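Section 2: Setting up the rain barrels and the overflow

Last revised Oct 13, 2010, by Dwynwen Beddoe

If you've come straight from Section 1 you should already have a spot picked out under a downspout and the parts laid out on the grass. If you skipped Section 1 (I know some of you did, I get the emails), go back and at least read the bit on which side of the house to use. I put my first barrel on the wrong corner in Wadano and had to drag it past the air conditioner, half full, with my sister pushing and me saying unhelpful things.

I'm writing this for the Ina barrels because those are the ones I have. Most of it works fine for any barrel with a spigot near the bottom and an overflow port near the top. Where the Ina does something odd I'll say so.

What you need in front of you

Two Ina barrels with lids and screens
The Bowen diverter and its paper template
The linking hose and four clamps
The overflow hose, 13 feet of it
Concrete blocks and pavers for the base
Thread tape, a level, a tape measure, a hacksaw, a drill with a hole saw, a file, a marker
The Motov pump, if you bought one (leave it in the box for now, it has its own part at the end)

Please don't unscrew the caps from the barrels yet. The threads pick up grit the second they touch the lawn, and then you'll be sitting there with an old toothbrush like I was.

Building the base

A full barrel is heavy. Really heavy! Everything else in this section can be redone in ten minutes if you botch it, but the base can't, so take your time here.

1. Scrape the grass off a rectangle a bit bigger than both barrels side by side. Go down far enough to reach soil that doesn't squish when you stand on it.

2. Tamp the soil. I use a hand tamper, but the end of a fence post does the job if you have patience and a good back.

3. Spread a layer of gravel, tamp again, and check it with the level both ways. Then turn the level corner to corner and check it again.

4. Lay the blocks with the holes facing up and top them with pavers. You want the top surface 12 inches above the ground so a watering can fits under the spigot.

5. Stand on it. Walk from one end to the other and bounce a little. If anything rocks, pull it up and fix the gravel. Don't shim it with bits of wood, they rot.

Caution: don't stack the blocks higher to get better pressure. People ask me this constantly and I did try it, with a wobbly tower that I took down the same afternoon. A tall stack with a full barrel on top can go over, and if there are kids in your yard this really matters. If you want more pressure, buy the pump.

Caution: keep the base clear of window wells, gas meters and the hatch to the crawl space. You'll want to get at all of those someday.

Fitting the spigots

6. Wrap the spigot threads with tape, going clockwise as you look at the end. Five or six turns is plenty.

7. Slide the rubber washer on from the outside. On the Ina the washer has one flat face and one that's ribbed, and the ribs go against the barrel. The leaflet in the box shows it backward in my copy.

8. Screw it in by hand until it's snug, then give it a quarter turn with a wrench. If you keep going you'll crush the washer and it'll drip forever.

9. Set the barrels on the base with the spigots facing where you'll be standing. Leave a hand's width between the barrels, and another between them and the wall.

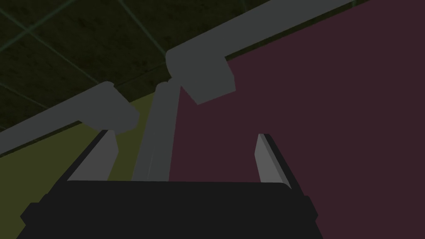 Do I have to link two barrels together, or can I start with one?

One barrel is fine to start with. Cap the linking port, run the overflow hose straight off that barrel, and skip the next part. You can add the second barrel later without moving the first, provided you built the base wide enough, so build it wide even if you're only using half.

Linking the barrels

10. Find the linking ports, low down on the facing sides. They're molded shut on a new Ina and you have to open them with the hole saw. Go slowly and let the saw do the work. Fish the plastic disc out of the barrel when it drops in (mine floated around for a whole summer and kept blocking things).

11. File the edge of each hole smooth. Run a finger around it. Any burr you can feel is going to be a leak.

12. Fit the barbed connectors, washers on the outside, nuts on the inside. Your arm has to go into the barrel up to the shoulder for the nuts, so do it before there's any water in there, and take your watch off.

13. Cut the linking hose so it sits straight between the barrels with no sag in it. A sagging hose collects muck at the low point. Push the hose on over the barbs and tighten a clamp at either end. Put the spare clamps in a drawer.

Note: if the hose won't go on, dunk the end in a mug of hot tap water for a minute. It softens right up. I wouldn't use a heat gun on it.

Note: the barrels fill together when they're linked low down like this. Don't worry when the water in the first one seems to stop rising for a bit, it's just going next door.

Cutting in the diverter

Here's the part everybody dreads, and I did too, but it's one hole in a downspout and a new length of downspout is cheap.

14. Hold the level across the top of the barrel and mark the downspout at that height. The diverter goes a little below your mark. The exact drop is printed on the Bowen template, so go by that and not by eye.

15. Tape the template to the downspout. Wipe the downspout first or the tape will slide off while you're reaching for the drill, and you'll have to start over.

16. Drill the pilot hole, then switch to the hole saw. Wear gloves. Cut metal is sharp and the inside edge is worse than the outside one.

17. File the hole, squeeze the rubber diverter, and push it in until you feel it open up on the far side.

18. Run the short hose from the diverter to the inlet on the first barrel. It should slope down a touch the whole way. If it climbs at any point the water won't bother, and all your rain will go down the spout as before.

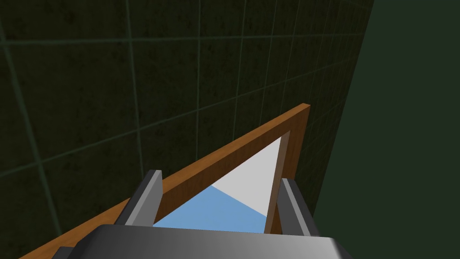
Figure 2. Gripper from behind and above, fingers open wide (simulated view).

The overflow

I want to make a fuss about this one. A good storm fills a pair of barrels a lot faster than you'd think, and after that all the extra has to go somewhere. A diverter sends most of it back down the spout, but most isn't all, and leaves get in, and hoses pop off. The overflow is your backup and it needs to be a proper one.

19. Attach the overflow hose to the upper port on the second barrel. Use the biggest fitting the port will take. The reducer that comes in the bag is for people connecting to a garden hose, and I think it's too small.

20. Lay the hose downhill, away from the foundation, and finish it somewhere that can drink up the water. A flower bed with decent soil is good. So is a patch of lawn that slopes toward the street, though check your local rules before you aim anything at a sidewalk or a storm drain.

21. Put a flat stone or a splash block under the end so it doesn't dig a hole.

22. Pin the hose down in a couple of places. Mine got caught by the mower, and I don't recommend it.

Caution: never end the overflow near a septic drain field, and don't point it at the neighbor's side. I've had that conversation over the fence and it went on for a long while.

Caution: don't drink the water, and don't fill a kiddie pool with it. It's been over your roof. I use it on flowers, shrubs and the muddy wheelbarrow. For vegetables I water the soil and keep it off the leaves, and I still wash everything from the kitchen tap.

First fill and leak check

Don't wait for rain. Use the garden hose, so that you're dry and in a good mood while you look for drips.

23. Close both spigots. Put the hose in the first barrel and run it until the water covers the linking hose. Stop there.

24. Dry all the fittings with a rag and go have a cup of coffee. When you come back, touch each one with a dry finger.

25. A drip at a spigot usually means too little tape. A drip at a linking port usually means a burr or a washer that's gone in crooked. Drain it down and redo that fitting. Tightening a crooked washer only makes it worse, trust me.

26. If all's dry, fill to the top and keep the hose running until water comes out of the overflow. Walk down to the end of the hose and watch where it goes. If it's creeping back toward the house, move it now.

27. Press the screens in and lock the lids. Mosquitoes will find any gap bigger than a grain of rice, so go around the rim and push down as you go. With the Ina lid you have to turn it until the tab clicks, and it's easy to stop short.

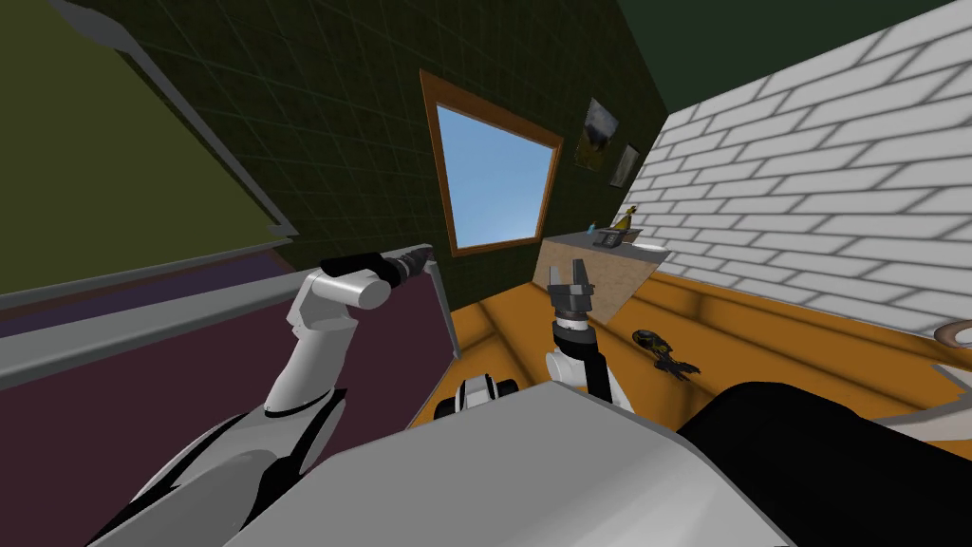 Figure 3. Two robot arms, the one on the right with its gripper pointing up (simulated view).

The Motov pump

Skip this if you're happy with a watering can. The pump is nice for a soaker hose, which otherwise only dribbles at the near end.

28. Plug it into an outdoor outlet with ground-fault protection and a cover. If you don't have one, have an electrician put one in. I mean it. No indoor extension cords through the kitchen window.

29. Lower the pump into the second barrel by its rope, never by the cord. Let it sit on a brick so it isn't sucking up the sludge on the bottom.

30. Unplug it whenever you reach into the barrel, even if you're just getting a leaf.

31. Don't run it dry. When the hose starts to spit, switch it off.

Putting it away for winter

I drain mine before the first hard frost, open both spigots and leave them open. Take the pump indoors. Pull the short hose and pop the winter cap into the diverter so that everything goes down the spout again. One year I left it all until February and found a split down the side of the first barrel, right through the spigot hole, and a new barrel costs a good deal more than the cap does.

Cleaning the screens and the spring restart are in Section 3. Keep the Bowen template, by the way, you'll want it again if you ever replace the downspout.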